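드레브함(Drevham) 100 베란다 화분 상자 사용기

베란다에서 허브와 상추를 키운 지 여러 해 되었고, 그동안 쓰던 것은 난간에 거는 얇은 플라스틱 화분이었다. 햇빛을 받아 바닥이 갈라지면서 물이 아래층으로 떨어졌고, 아래층에 사는 일로너 비더 씨에게 두 번 사과를 했다. 그래서 이번에는 바닥에 놓고 쓰는 제품으로 바꾸었다. 드레브함 100을 산 것은 지난해 가을이고 이 글을 쓰는 지금은 5월이니 7개월을 쓴 셈이다. 겨울을 넘겨 보고 나서 쓰는 사용기다.

이름의 100은 길이를 센티미터로 적은 것이다. 직접 재어 보아도 줄자에 100이 나왔다. 흙은 가득 채우지 않고 윗단 표시선까지만 넣으면 되는데, 20리터짜리 배양토 두 봉지를 뜯어서 둘째 봉지가 조금 남았다. 색은 모래색과 회색이 있고 나는 모래색을 샀다. 화면으로 볼 때보다 노란 기가 적다.

산 곳은 커토너(Katona)라는 원예용품점이다. 온라인 주문도 받지만 매장에 가서 들어 보고 샀다. 빈 상태에서는 한 손으로 들 만하고, 포장 상자가 길어서 버스에 들고 타기에는 불편했다. 판매대에 있던 일디코 머자르 씨가 저수통 마개가 빠진 재고가 가끔 있으니 열어 보고 가라고 해서 그 자리에서 뜯어 확인했다. 내 것에는 마개가 제대로 들어 있었고 여분도 하나 있었다.

조립

본체는 통으로 되어 있고 조립할 것은 안쪽의 받침판과 물 넣는 관, 수위 표시기뿐이다. 받침판은 저수통 위에 얹는 판으로, 다리가 여럿 달려 있고 가운데에 흙기둥이 내려가는 홈이 있다. 이 홈에 흙을 먼저 꾹꾹 눌러 담아야 물이 위로 올라간다. 설명서에 그림으로만 나와 있어서 처음에는 그냥 흙을 부었다가 나중에 다시 파냈다. 물 넣는 관은 모서리 구멍에 끼우면 끝난다. 수위 표시기는 방향이 있는데 어느 쪽이 앞인지 표시가 없다. 눈금이 바깥을 향하게 끼우면 맞다.

설명서는 헝가리어와 독일어, 영어로 되어 있고 글보다 그림이 많다. 배수 마개에 대한 설명은 마지막 쪽에 작게 들어가 있다. 지붕 없는 베란다라면 마개를 빼고 써야 비 온 뒤에 흙이 잠기지 않는다. 우리 베란다는 지붕이 반쯤 덮고 있어서 여름에는 막고 겨울에는 빼 두는 것으로 정했다.

흙 밑에는 그로스텍스(Grostex) 부직포를 한 장 깔았다. 드레브함에서 주는 부품은 아니고 따로 산 것이다. 받침판 구멍이 생각보다 커서 고운 흙이 저수통으로 내려간다. 부직포를 깔되 흙기둥 홈은 막지 말고 그 부분만 오려 내야 한다. 나는 가위로 대충 오렸고 그걸로 충분했다.

가을과 겨울

처음 심은 것은 시금치와 파슬리, 골파다. 시금치는 늦게 심어 손바닥만 하게 자란 뒤 멈췄고 파슬리는 겨울 내내 조금씩 잘라 먹었다. 골파는 한겨울에 잎이 다 누렇게 누웠다가 봄에 새로 올라왔다. 화분 덕이라고 할 것은 없다. 골파는 어디에 심어도 그렇게 한다.

저수통은 가을에 유용했다. 한 번 채우면 한동안 물을 주지 않아도 겉흙 아래가 촉촉했다. 겉흙은 마른 것처럼 보이니 손가락을 넣어 봐야 한다. 추워진 뒤에는 저수통을 비웠다. 물이 얼면서 통이 터졌다는 후기를 읽었기 때문이다. 비우는 방법은 마개를 빼고 상자를 앞으로 살짝 기울이는 것인데, 흙이 든 상태에서는 혼자 기울이기가 쉽지 않다. 이웃인 레벤테 죄리 씨가 한쪽을 잡아 주었다.

플라스틱은 멀쩡하다. 금 간 곳이 없고 색도 그대로다. 난간 쪽에 물때가 흰 줄로 남았는데 식초를 묻힌 천으로 닦으니 지워졌다. 안쪽 벽에는 이끼가 얇게 끼었다. 그대로 두었다.

수위 표시기는 겨울을 지나면서 뻑뻑해졌다. 빨간 막대가 중간에 걸려 있는데 통은 비어 있는 일이 두 번 있었다. 빼서 헹구면 다시 움직인다. 봄이 되면 한 번 빼서 씻는 것이 좋겠다. 이것 때문에 물이 있는 줄 알고 루콜라 모종을 말릴 뻔했다.

다른 제품과 비교

사기 전에 스톤덴(Stondden)에서 나온 같은 길이의 제품도 보았다. 동생의 직장 동료인 기젤러 허이두 씨가 그것을 쓰고 있어서 집에 가서 구경했다. 벽이 더 두껍고 바퀴가 달려 있다. 바퀴는 매끈한 타일 위에서는 잘 구르지만 우리 베란다처럼 바닥에 줄눈이 깊은 곳에서는 걸릴 것 같았다. 저수통은 더 작고 수위 표시기가 없다. 관에 막대를 넣어 젖은 자리를 보는 방식인데, 드레브함의 표시기가 걸리는 것을 겪고 나니 그쪽이 나아 보이기도 한다. 깊이는 스톤덴이 더 깊어서 당근이나 방울토마토를 심을 사람에게는 그쪽이 맞는다. 잎채소와 허브만 키운다면 드레브함의 깊이로 모자라지 않는다.

제품 번호 이야기도 적어 둔다. 받침판 밑면에 224라는 숫자가 찍혀 있고 부품을 따로 주문할 때 이 숫자를 적어야 한다. 길이 표기인 100만 적어서 문의했더니 어느 판인지 알려 달라는 답장이 왔다. 숫자는 흙을 채우면 볼 수 없으니 조립 전에 적어 두면 된다.

옮기기
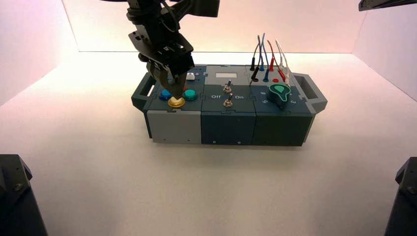 드레브함 100에서 가장 아쉬운 것은 손으로 잡을 곳이다. 긴 쪽 테두리 밑으로 얕은 턱이 돌아가는데 손가락 첫 마디가 겨우 걸리고, 흙을 채우고 나면 그 턱만으로는 들 엄두가 나지 않는다. 양쪽 끝에서 잡으려 해도 짧은 면이 매끈하게 내려와 손이 미끄러진다. 길고 낮은 물건은 사진의 회색과 어두운 청록회색 보드처럼 양 끝에 손잡이가 하나씩 튀어나와 있는 편이 낫다고 생각한다. 손잡이가 있으면 두 사람이 마주 서서 잡을 수 있고, 잡는 위치를 두고 헤맬 일도 없다. 모듈 세 개를 이어 붙인 구성도 화분에서 보고 싶은 것이다. 한 칸에는 물을 많이 먹는 바질, 다른 칸에는 마른 흙을 좋아하는 타임을 심고 저수통도 칸마다 따로 두면 좋겠다. 지금 제품은 통이 하나여서 타임 쪽이 늘 축축하고, 올봄에 심은 타임은 아래 잎부터 검어졌다.

턱을 보완하려고 띠 모양 끈을 상자 밑으로 두 줄 돌려 보았다. 들 수는 있었지만 끈이 바닥과 상자 사이에 남아 물이 고였고, 바닥에 눌린 자국이 생겼다. 결국 끈은 빼고 화분 자리를 한 번 정하면 옮기지 않기로 했다. 일로너 보지크 씨는 같은 제품을 바퀴 받침대 위에 올려 쓴다고 한다. 받침대 길이를 맞춰 사야 하고, 높아지는 만큼 바람을 더 받는다는 점은 생각해야 한다.

봄에 다시 심은 것

3월 말에 윗흙을 걷어내고 새 배양토를 섞었다. 흙이 가을보다 내려앉아 있어서 빈자리가 제법 있었다. 받침판을 들어내 보니 부직포를 오려 낸 가장자리로 뿌리가 내려가 저수통 안에서 엉켜 있었다. 파슬리 뿌리였다. 가위로 자르고 통을 헹군 뒤 다시 끼웠다. 이 작업에 오전을 다 썼고, 받침판이 한 장으로 되어 있어 흙을 전부 퍼내야만 들어낼 수 있다는 점이 번거로웠다. 해마다 할 생각은 없고 한 해 걸러 하려고 한다.

지금은 상추와 루콜라, 바질이 들어 있고 끝에 골파가 그대로 있다. 상추는 벌써 겉잎을 따 먹고 있다. 바질은 아직 밤에 추워하는 것 같아 저녁마다 천을 덮어 준다. 테두리가 넓적해서 빨래집게로 천을 고정하기에 좋다.

물 주는 관은 지름이 좁아 물뿌리개 꼭지를 빼고 부어야 한다. 작은 깔때기를 하나 꽂아 두었더니 편하다. 뚜껑은 주지 않는다. 모기가 걱정되면 관 입구를 그물로 묶어 두어야 한다.

좋은 점
저수통이 넉넉해 며칠 집을 비워도 된다.
겨울을 밖에서 나고도 갈라지거나 바래지 않았다.
물이 새지 않는다. 아래층에서 연락이 온 적이 없다.

아쉬운 점
손잡이가 없고 테두리 턱이 얕다.
수위 표시기가 때가 끼면 걸린다.
받침판이 한 장이라 청소할 때 흙을 다 퍼내야 한다.
칸이 나뉘어 있지 않다.

놓을 자리가 정해져 있고 잎채소를 주로 키우는 집이라면 살 만하다. 자주 옮겨야 하거나 성질이 다른 식물을 함께 심으려면 작은 화분 여러 개를 쓰는 편이 편할 것이다. 여름에 저수통 물이 얼마나 빨리 줄어드는지는 8월까지 써 보고 이 글 밑에 덧붙이겠다.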